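Wakier Folding Station — Set-up and Use Guide
Section 4: Preparing the surface and folding tops

4.1 Before you start

The procedures in this section apply to T-shirts, children's tops and other light knitwear. For jeans and other heavy items, see Section 5. For towels and pillowcases, see Section 6.

You will need:
Padded base, Leltier type or equal
Cover sheet, plain, larger than the base on all sides
Side table for items not being folded

CAUTION: Do not place open drinks on the folding surface or on the padded base.

4.2 Laying the cover sheet

1. Set the padded base flat and push out any air trapped under the corners.
2. Lay the cover sheet over the base with the hem side down.
3. Smooth the sheet from the center toward the edges. Light creases are acceptable. Ridges you can feel through a single layer of cotton are not.
4. Move all other cloth to the edge of the sheet or off it.

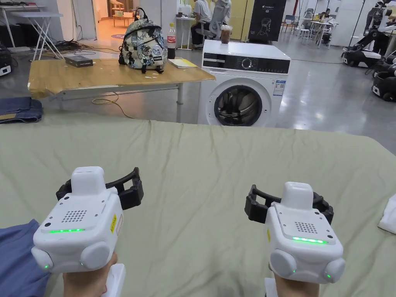
Figure 4-1. Green cover sheet spread flat, with a white cloth at the right edge. Side table and washing machine behind.

NOTE: The sheet may be left off when the base has its own fabric cover. Fold settings do not change.

4.3 Positioning the garment

1. Place the garment face down with the collar away from you.
2. Pull both sleeves out to the sides until the shoulder seams lie flat.
3. Close any buttons or zippers.
4. Smooth the body of the garment from the collar to the hem. Do not stretch the hem. 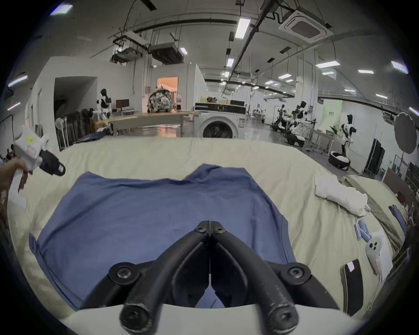

Sorting by size before folding keeps the stacks stable. Adult tops go in one stack and children's items in another, and striped or printed pieces are folded so that the pattern shows on the outside. Finished work stays on the right half of the base, where the khaki-green and navy pieces lie beside the blue T-shirt. Leave a clear strip between the stacks and the garment being folded. If a sleeve edge turns over, as the left one does on the blue T-shirt, open it out before making the first fold.

4.4 Removing twist

A garment that comes out of the dryer in a rope will not hold a straight fold line. Remove the twist first.

1. Lift the garment by one end and hold it clear of the base.
2. Take the other end and draw the two ends apart until the cloth is just taut.
3. Turn one end against the direction of the twist.

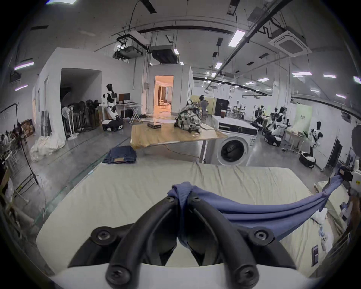
4. Lower the cloth onto the base and release both ends together.
5. Repeat Section 4.3 from step 1.

CAUTION: Do not pull on a neckband or cuff. Ribbed edges do not recover once overstretched.

4.5 Making the fold

1. Fold one side of the garment toward the center line. Lay the sleeve back along the fold.
2. Repeat on the other side.
3. Hold the hem at both corners and bring it up to 2 inches below the collar.
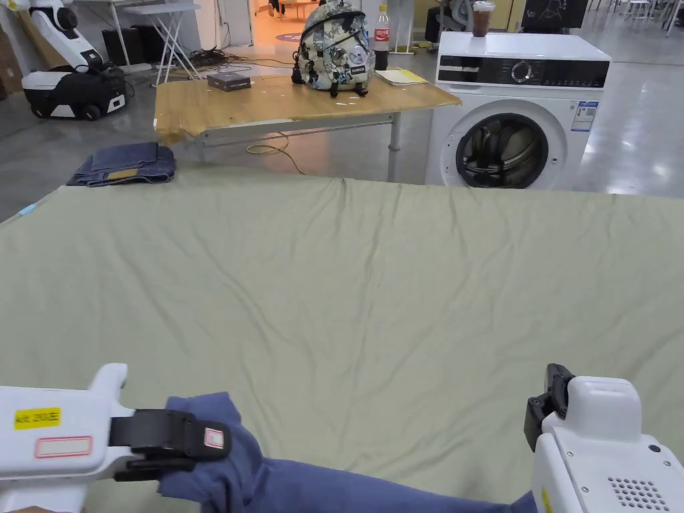
4. Fold once more in the same direction and turn the garment over.
5. Press lightly with a flat hand — do not use an iron on the padded base.

NOTE: Limit each stack to 10 garments. Taller stacks lean and should be split before they are moved to a Hondgate shelf unit.

4.6 After use

Shake out the cover sheet and store it folded. Sheets marked 100 percent cotton may be machine washed. For other fabrics, follow the sewn-in label.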